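Small Marks on Pale Walls
Speaker notes, Nimal Kanagaratnam, Feb 9, 2021
Slot: 21 minutes, questions after

Start with the Seneviratne house. Hall and stairs, all white, finished in January. The owner walked through on the first evening and called me back about specks. Ask who in the room has had that call.

Main point of this part: look at the wall before you touch it. A textured surface holds lint and brush hairs in the grain, and they show up most where the light comes in low. Stand to one side, then move.

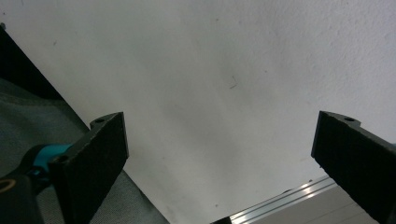

Next, what to do about a mark. Dry soft brush first. If it stays put, try the tip of a craft knife, held flat. Wet cloth last, and only on paint that has cured. Tanvir Munasinghe uses a vacuum with a brush head and has had good results. He can speak to that if he's here.

Don't sand a textured wall to get one hair out. You end up with a smooth patch that's worse than the hair. I did this on the Pirner job and had to redo up to 70 square feet.

Pass around the two sample boards. Remind people to hold them by the edges.

Last slide is the checklist. Paper copies are on the table by the door.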